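23rd January, bench by the window

Back on the candy tray today! I'd let the counter display slide since December (the Catano job ate everything) and Tamara Anghel wants a layout she can show the shop people at Rerlow, so I cleared my end of the table and got the clear three-lane tray out again. It's the one with the staggered fronts, and I still like it best of the lot. You can see everything through it and it wipes down in no time.

My rule for this round was to put things in that don't match. Last time we filled it with one kind of bar and of course it looked great, but a real counter gets whatever came in that week. So: Snickers, a couple of small black boxes, the little jar with the red label, and the big tartan cookie box that Loan Diệp keeps telling me is far too wide for the job.

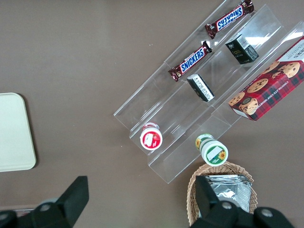
Mixed load, tray on the diagonal. Cookie box in the right-hand lane.

The bars are easy. End to end they sit nicely in their lane, but one logo is upside down from the other and that bugs me more than it should, so next round they both face the customer. The jar I'm pleased with. Standing up at the low end of the middle lane, with that red sticker on the lid, it's the first thing my eye goes to, and I'd keep it there. The black boxes I'm less sure of. The upper one is turned at an angle and looks dropped in, and with dark packaging you lose the small print anyway.

Glare is still a pain, bright streaks all over the plastic. Try the matte sheet from Nuvorport? They sell it in packs of 25, and I think there's an open one on Loan's shelf.

To do: swap the cookie box for something slimmer and see if the lane looks better or just emptier. Ask Tamara whether Rerlow wants price strips on the front. Send Cozma the lane widths, which I promised last week and forgot.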